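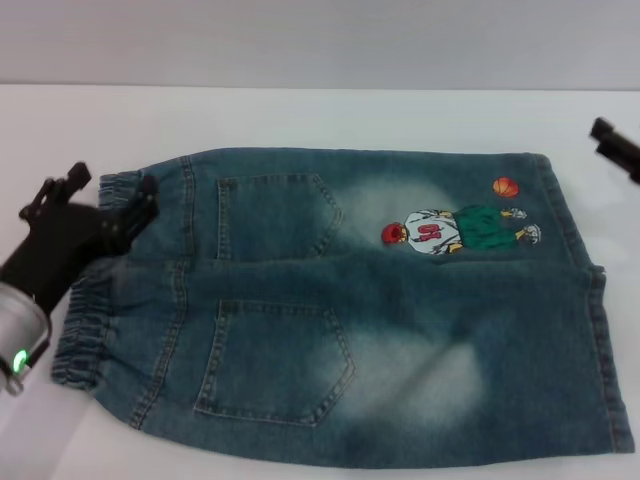 Una lectora de Plesetberg nos escribe que lleva años pagando maleta facturada por costumbre y que este septiembre, para dos semanas fuera, quiere apañarse con una mochila de cabina. Pregunta si compensa.

Inicio > Boletín > Viajar ligero

Buscar en el boletín Escriba aquí Buscar

En trayectos cortos, casi siempre. El tren nocturno de Plesetberg a Jutmont no cobra por el equipaje de mano, pero el autobús que enlaza con Skostden sí lo hace a partir del segundo bulto. Quien baja en Jutmont tiene 90 minutos hasta el enlace, y la consigna cierra a las ocho de la tarde.

Para la ropa, conviene contar con lavar a mitad del viaje. En Skostden hay lavandería de monedas junto al puerto. Dos pantalones cortos y uno largo bastan para esa zona. Por encima de los 1.000 metros refresca al anochecer y hace falta una chaqueta.

Los líquidos se compran al llegar. El calzado más pesado se lleva puesto.

Relacionados
Horarios de verano del enlace a Skostden
Dormir en Jutmont sin reserva
Chu: guía de la estación y alrededores
Consignas abiertas por la noche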